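Progress report to the Ostermann fund, second period
September 19, 2026
From: Marlene Hellwig, Litberg stream study

Hi Annelore,

Thanks for letting me send this one as an ordinary letter again! The spreadsheet with the spending is coming separately from Dörte, so I'll stick to what we've been doing in the water.

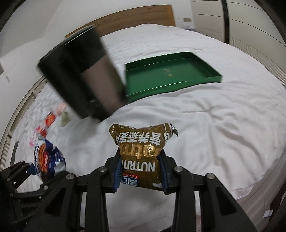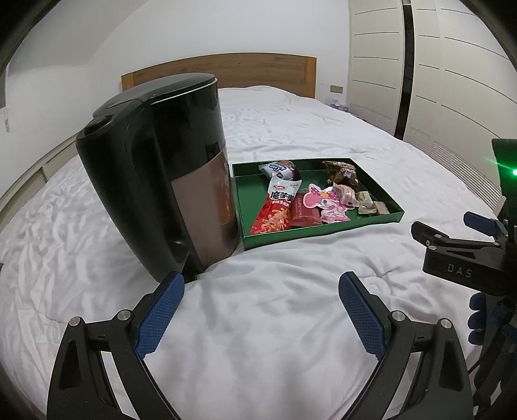
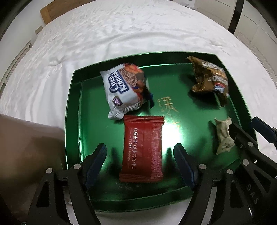

Where we are with the leaf bags

All the leaf bags are in. You may remember the plan was to put alder and beech leaves in mesh bags, peg them to the streambed above and below the old Gitard weir, and see how fast the bugs and fungi get through them. We pegged 100 bags altogether, split evenly between the two reaches, and the first batch has come out and gone into the freezer. Oddur Kárason did most of the pegging, in waders that leak at the left knee (he has asked me to mention the waders, so consider them mentioned).

We lost 14 bags in the high water. I was pretty upset that morning, because most of them came from the upper reach, where I'd placed them too close to the outside of the bend. The rest are on the slower side now and tied to rebar instead of tent pegs. We still have enough to compare the two reaches, but I'd like to put out a replacement set before the alders drop the last of their leaves.

What we're seeing so far

Please take this as early talk, it's one batch. The alder is going much faster than the beech, which everyone expected. What I didn't expect is how many caddisfly larvae are in the bags from below the weir. Ovidiu Barbu has sorted nearly 700 animals under the scope so far and the caddis keep turning up in the lower samples, often with little pieces of our own leaves built into their cases. The upper bags have more freshwater shrimp and hardly any caddis. It could be the gravel, or the temperature, or the shade on that side of the road. I don't want to guess in a report and then have to take it back!

The loggers

Two of the three temperature loggers have worked without a hitch. The third, at the Hestora footbridge, recorded a flat line for most of the summer, and when I pulled it up it was buried in silt up to the cap. I've cleaned it and hung it a hand's width higher. We can fill in part of the gap from the next one downstream, though I'd rather flag those days as missing and leave them that way.

Landowners

Good news on access. The family on the east bank has said yes to us crossing the hay meadow until the end of the project, provided we close both gates and keep off it when it's soft. The west bank is still a maybe. I've written to them again with a map and a list of the days we'd need, and I'll phone if I don't hear back.

Money and time

We're a little under on travel, since we've been sharing one car, and a little over on lab supplies. Sorting trays and ethanol both cost more than I budgeted. Could we move the travel leftovers across to supplies? Dörte has marked the line in her sheet, and a yes by email would be plenty.

On the schedule we're 3 weeks behind, all of it from the flood and the re-pegging. I think we'll make up one of those over the sorting, as Ovidiu is getting very quick. The other two I'd like to simply add to the end, if that works on your side.

Coming up

Second batch of bags out of the stream, then the replacement alder set goes in. Oddur will redo the flow measurements at both reaches once the level settles. I'm also meeting the weir people at Gitard to find out when they plan to open the sluice, so that it doesn't happen on top of our bags.

If you want to come out and see the sites, the lower reach is the easy one, with parking by the footbridge. Bring boots.

Best,
Marlene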